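Friday evening, the tea has gone cold, and I finally have the go-ahead to talk about what we've been doing in Rorasberg since the spring. Long thread, sorry in advance, I've never managed a short one.

The project is called Leltuvari. The question behind it is a plain one: when you teach a robot to tidy a table by showing it people tidying tables, how much has it learned about the words you say to it, and how much has it just learned where the lemon usually is?

If you've worked with this kind of model you'll know the sinking feeling I mean. You say "put the lemon on the plate" and it does, beautifully, and everyone claps. Then you say "put the banana on the plate" with the same toys in the same spots, and off it goes for the lemon again, full of confidence.

We had that for most of a year. I have a folder of videos of it that I'd rather not show my mother, who thinks I'm very clever.

The usual cure is more data, and we tried that first (of course we did, it's the cure that takes the least thinking). We got to 4000 demonstrations. It helped with the gripping. The arm got smoother and fumbled less. It did very little for the listening, and the listening was the thing we cared about.

Then my colleague Du went back through the demonstrations and noticed something that is embarrassing to write down. We'd been resetting the table to the same starting layout for each instruction. Every "lemon" sentence went with a lemon layout, every "carrot" sentence with a carrot layout. So the model didn't need the sentence! It could look at the table and know what we were going to ask.

Nothing in the training ever punished it for ignoring us. If I could get full marks on a listening test by looking at the furniture in the room, I'd do that too.

So the method, which we've been calling Trumlow (there's a story, it's not a good one), goes like this. You never let a layout belong to a sentence. Each time the table is set, you record it with 3 different instructions, all of them sensible for that layout, all starting from the same arrangement. Then you move things and do it over.

The other half of it is that the "places" get shuffled as well as the toys. Sometimes the fruit starts on the plate and has to come off. Sometimes it starts in the basket. Sometimes it's all over the cloth. We wanted "the plate" to be a word the robot had to use, and a plate that's always the finish line is a plate you can stop thinking about.

Two of our layouts, so you can picture the kind of table I'm going on about: 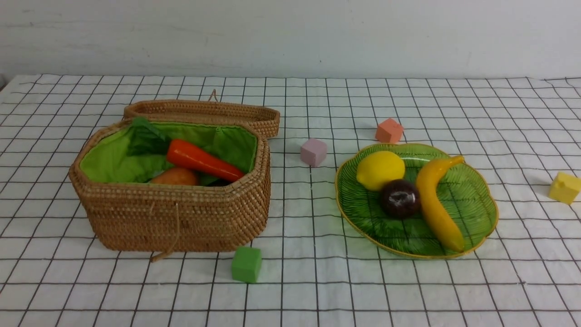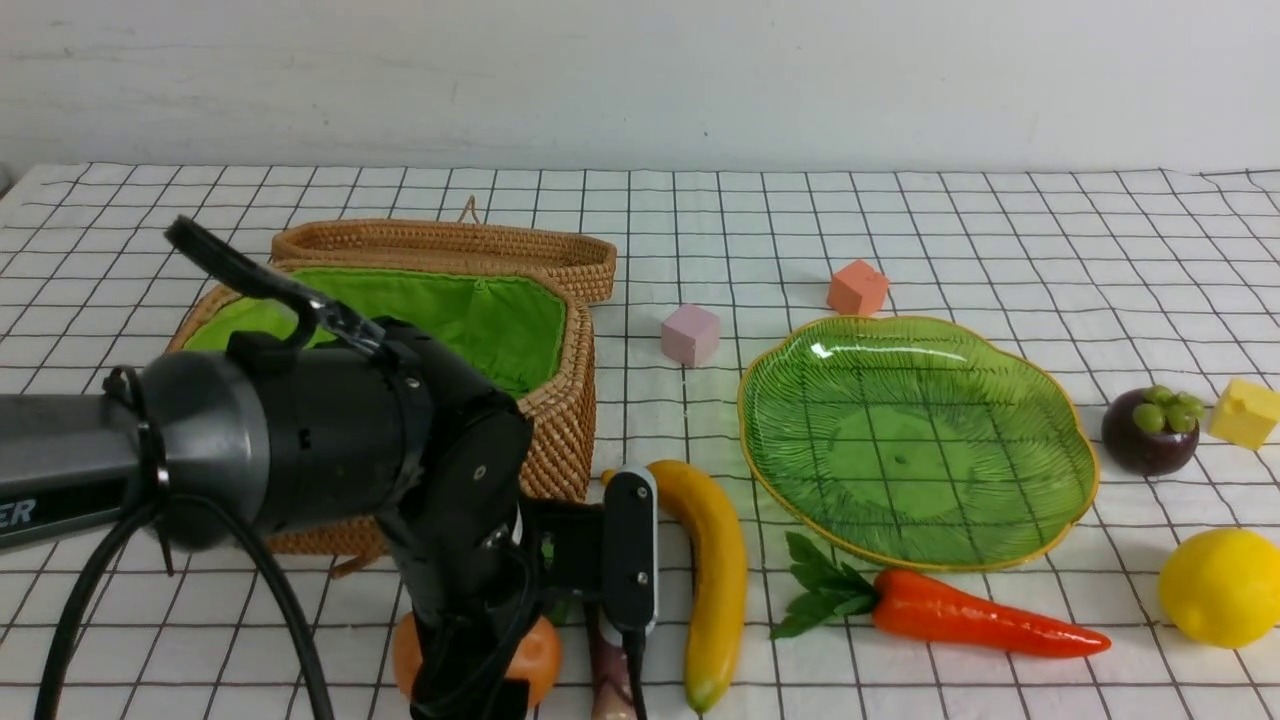 Same basket and same leaf plate in both, and the lemon has gone from the plate in the first to the bare cloth in the second. "Pick up the lemon" is a fair request either way. "Take the lemon off the plate" only makes sense for one of them, and that sort of difference is what all the shuffling is for.

Orvokki Ruotsalainen asked under an earlier post whether this is only a fancy way of saying "more variety", and whether we'd have gotten the same thing by scattering the toys at random and keeping one instruction per layout. She'd seen a similar claim fall apart once somebody ran the boring comparison.

Such a good question, and I was so glad to get it, because we did run the boring comparison and it took up all of July. Random layouts, one instruction each, same number of demonstrations, same people doing the demonstrating, same training recipe.

Random scatter does help! I want to be fair to it. It beat our old data by a comfortable margin. But it still had the lemon habit, only a softer version. When two toys were equally easy to reach, the model went for its favorite more often than for the one we'd named.

With Trumlow that favorite-toy pull mostly went away. The clearest test is the one Du came up with: set the table, give one instruction, stop the arm before it touches anything, put it back at its starting pose, then give a different instruction. The old model sets off toward the same object both times. The new one changes its mind, and you can see it in the first stretch of the motion. I made a noise when I saw it. People came in from the hallway.

It also needed less data than I'd feared. We trained on half of what we'd collected and the listening scores hardly moved. The gripping got worse, so you do pay somewhere, but for my purposes I'd take that trade.

Now the parts that aren't so cheerful. It does not understand "next to". We held out 7 phrasings to see what would carry over, and the ones about being beside or behind something did badly across the board. "On" and "in" are fine. "Behind the basket" got us some very creative answers.

It's also slower for the people doing the demonstrations. Putting the table back the same way for each sentence is fiddly work. The printed grid on the cloth is a huge help there (line up a cube with a square and move on), but it's still fiddly, and after an hour or so everyone's back hurts. If you try this, get a higher table than you think you need.

And I don't know yet how it holds up on a different arm. Everything so far is one kind of arm, in one room, with toys I have now grown far too fond of. We're setting up the second site this fall and I'll report back even if it's a flop. Especially if it's a flop, I suppose, those are the threads I like reading.

A few people have asked whether they need to throw out what they have already. I don't think so. We mixed 2 parts old data with one part new and kept most of the gain. I would start there before rerecording everything, and I'd check first whether your sentences and your layouts are tied together the way ours were. It takes an afternoon: hide the instruction, and see if a small model can guess it from the opening image alone. Ours guessed it nearly every time. I had to go for a walk.

The write-up is with our internal readers now and the layout cards will go up along with it, so you can set the same tables if you'd like to. If you've tried anything similar, with kitchens or laundry or whatever you've got, please tell me how it went. I'll be answering replies after supper.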